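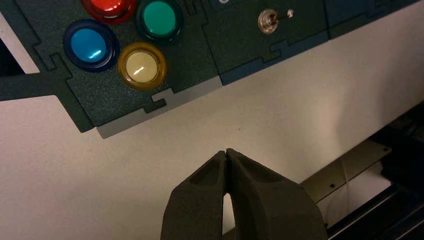

Priltow Basketball Club

Priltow Basketball Club is a semi-professional basketball team from the town of Priltow. The club plays in the Rutis League, the second level of regional basketball, and its home games are held at the Cisneros Hall. The team colors are dark blue and white. The head coach is Soledad Gallegos and the captain is the point guard Nayeli Robles.

The club has a women's first team, a reserve team and several youth teams. Its main rival is Nutamthorpe, from the neighboring town on the other side of the river.

Origins

The club was started by teachers and former students of the town's secondary school, who wanted to continue playing after they finished their studies. In the beginning the team had no hall of its own. It trained in the school gymnasium, where the court was shorter than the rules allow, and for this reason all official games had to be played away. The first coach was Leopoldo Cervantes, a teacher of physical education. He coached the team without pay and also drove the bus.

In its first season the team won only four games and finished last in the table. The league did not have relegation at that time, so Priltow kept its place. Cervantes changed the style of play during the next summer. The team had few tall players, and he decided to use a full-court press for most of the game, with frequent substitutions. This way of playing stayed with the club for many years. In local newspapers it was often called "the Priltow run", although Cervantes himself did not like the name.

Move to the Cisneros Hall

The Cisneros Hall was built as an indoor market. After the market closed, the building stood without use until the town council agreed to turn it into a sports hall. The club moved there when the wooden floor was laid, and played its first game in the new hall against Nutamthorpe. Priltow lost this game after overtime.

The hall holds around 2,000 spectators. Its seats are placed on three sides of the court only, because the fourth side has the old loading doors of the market, which are protected and could not be removed. Visiting teams have sometimes complained about the light that comes in over these doors during afternoon games. Curtains were put up later, and the complaints became fewer.

The scoreboard of the hall was for a long time operated by hand. The electronic one that replaced it was bought second-hand from a volleyball club, and during its first season it could not show the number of team fouls. These were shown with cards on the scorer's table.

The Contreras years

Elvia Contreras came to the club as a player from the youth teams. She played as a shooting guard and became known for her three-point shot from the left corner. In her third season with the first team she scored 50 points in a home game, still the club record for one player in a single game. The record is sometimes given with a lower number in older sources. The difference comes from a basket which was first credited to another player and was corrected in the official report some days after the game.

With Contreras and the center Ximena Magaña the team reached the league final for the first time. The final was played as a series of three games. Priltow won the first game at home, lost the second, and won the third by one point after two free throws by Magaña. It was the first title in the history of the club.

Magaña left after this season to study abroad, and the team did not find another center of the same level. Contreras continued for several seasons – in the last two of them she was both player and assistant coach – and retired because of a knee injury. Her number, 4, is no longer given to players of the first team. It is still used in the youth teams, at her own request.

Soledad Gallegos as head coach

Soledad Gallegos had played for Nutamthorpe for most of her career, and when she was named head coach of Priltow a part of the supporters were against the decision. Her first season was difficult. The team lost its opening games and was in danger of relegation until the last weeks.

From the second season the results improved. Gallegos gave up the full-court press as the main defense and used a zone, with the press only after time-outs and at the end of quarters. She also gave more minutes to young players. Nayeli Robles came into the starting five in this period and was made captain two years later.

On 16/10/2024 the club announced that the contract of Gallegos had been extended. The announcement also said that Contreras would return to the staff, with responsibility for the training of shooting in all age groups.

Youth teams

The youth section is older than many people in the town believe. It began in the second year of the club with one mixed group, and now has teams in all age categories. Every June the club holds an outdoor tournament on the market square, with games of three against three. Players from Nutamthorpe also take part, and the teams are drawn by lot, so that players of the two clubs are often on the same side.

Supporters and rivalry

Games between Priltow and Nutamthorpe are known as the bridge games, after the road bridge between the two towns. The losing club has to pay for the dinner of both teams after the last bridge game of the season. The usual attendance at the Cisneros Hall is close to 500, but the bridge games are normally sold out.

The supporters bring drums to home games. Drums are not allowed behind the basket of the visiting team during free throws, a rule that was made by the league after a protest by Nutamthorpe.

See also

Rutis League
Cisneros Hall
Nutamthorpe Basketball Club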